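# Table Linens and Knit Cloths — Sorting and Folding Gallery

Notes from the linen sort at the Silwood house, July. The table is used for all folding because it is the only flat surface with clear access on every side. Items were sorted by weight first and color second. Stock sheet 2833 covers the small cloths; sheet 3112 covers the heavy knits and anything over 300 grams.

Fold terms follow the Ullen storage chart. A "block" is a long fold with the layers stacked to one side. A "strip" is a narrow fold used for thin cloths that will stand upright in a drawer. Crosswise folds are not used for knits — the crease takes too long to relax.

## Heavy knit

Textured knits go in the middle of the table and are folded before anything else is moved. The black one is in a long block set at a slant, with the layers showing along the right side. The bright blue ribbed piece is behind it, and the mustard-yellow piece is to the right of the blue. The pile of smaller items stays at the left, bright yellow cloth on top. 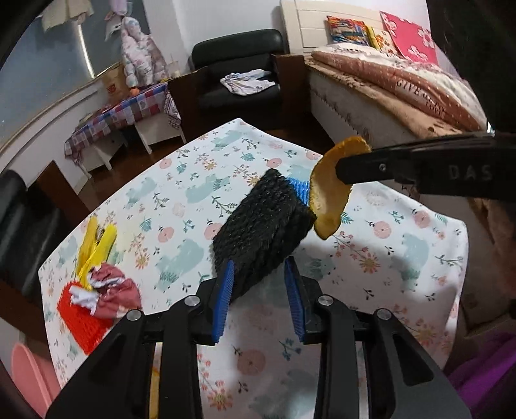 ## Storage after folding

Blocks are stored flat, no more than 4 to a shelf. Anything with a bumpy weave goes on the lower shelf of the Wulon cabinet, where the slats are closer together and leave fewer marks. Ribbed pieces are stored with the ribs running front to back.

Strips go in the shallow drawer. They should stand without support when the drawer is two-thirds full. If they lean, the fold is too narrow and should be redone one turn wider.

## Tablecloth

The printed cloth is white with blue-green animals, pink flowers and orange-yellow daisies. It stays on the table during sorting and is washed last. Wash on the cool setting, dry flat, and press from the reverse side. The print is listed on the Fashola care card as safe at medium heat, but low heat is enough for this weight of fabric.

## Labels

Each shelf has a card with the sheet number, the fold type and the month of the last sort. Cards are written in pencil. Colors are given in plain words (black, blue, mustard) — shade names from the original packaging are left off, as two of the makers use the same name for different yellows.

Next sort is due when the lower shelf is full.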